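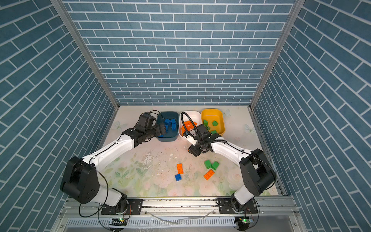 ## January, block sorting cell, comparing the two gripper finger sets

Start 9:40. Yufang Du did the homing of both arms before I came, so I could begin directly with the comparison.

Purpose for today: decide which fingers we keep for the sorting task. The two candidates are the Bidholm fingers (narrow, pointed tip) and the Kader pads (wide, flat, with a soft layer). I want to have the same fingers on left and right, so that the recordings can be mixed later without a separate calibration for each arm.

Task is the same as before. Blue goes to the teal bin, orange to the white one, green to the yellow one. The operator places the loose blocks by hand in the middle and then steps back. We don't reset the bins between attempts, only when they become too full.

### Settings

- Controller: Clonora, firmware not changed from last month
- Closing force limit: 200 in controller units, both arms
- Speed: 100 percent for the free movement, slower when the gripper is below bin height
- Wrist cameras: exposure fixed by hand, automatic white balance off

I had automatic white balance on for the first hour. This was a mistake. When a green block comes near the lens, the whole picture changes its color, and the blue and green classes begin to mix. These attempts are removed from the count.

### Kader pads

The pads hold very well once they have the block. The difficulty is before that. They are too wide to go between two blocks which are lying close, and they push the neighbor away. After that the second block is in a new position and the planner needs to look again, which costs time. For single blocks on free floor I have no complaint.

In the bins the pads are also not comfortable. If the wrist comes in with even a small angle, the outer edge of the pad touches the bin wall. Yufang proposed to cut the pads narrower. I think it is possible, but then the soft layer will start to peel from the cut side, as it did on the Han gripper last year.

### Bidholm fingers

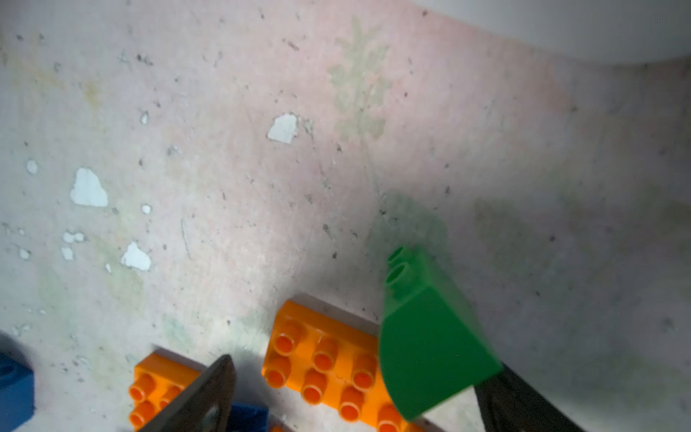
The pointed fingers enter the small gaps much better, and this is where I expected the largest difference. My worry was the grip on parts without parallel sides, because the contact area is small and the part can turn. The curved green slope with the two studs on its narrow end is the piece I use to judge this, as its broad face gives no good flat place for a finger. I now keep this piece in every round, and I ask Yufang to do the same, with orange and blue blocks placed near to it, so that the approach is never too easy.

One more thing about the wrist view. The corners are darker than the center, and the mat becomes more gray there. The color threshold should be taken from the middle region only. I wrote the old threshold from the full picture, so it must be done again.

### Counting

Total attempts stored today, both finger sets together: 607. With the older ones we have 1,667 in the folder. I did not yet separate them by finger type, the label field was empty in the older files. Yufang has a script for this and will run it tonight.

### Problems, not solved

1. Right arm: the cable loop above the gripper stands quite high. I want to try a shorter loop, but the wrist must still turn fully. Check at both joint limits before fixing it.
2. The mat has small dark specks on it again. Vacuum before the next session. The detector took a speck for a block edge two times in my test.
3. Left arm has a small delay when it gets the close command. I measured over 100 ms in the log, the right arm is clearly faster. Same firmware, so maybe the cable or the hub. Swap the hubs first.

### Decision for now

Bidholm fingers stay on both arms. The Kader pads go back to the drawer with their screws in the same bag (the screws are shorter, please do not mix). If the slope piece turns too often in the fingers, I will try a thin rubber sleeve on the tips before we buy anything new.

Stopped 17:15, arms parked, controller off. Next session: new color threshold, then the hub swap.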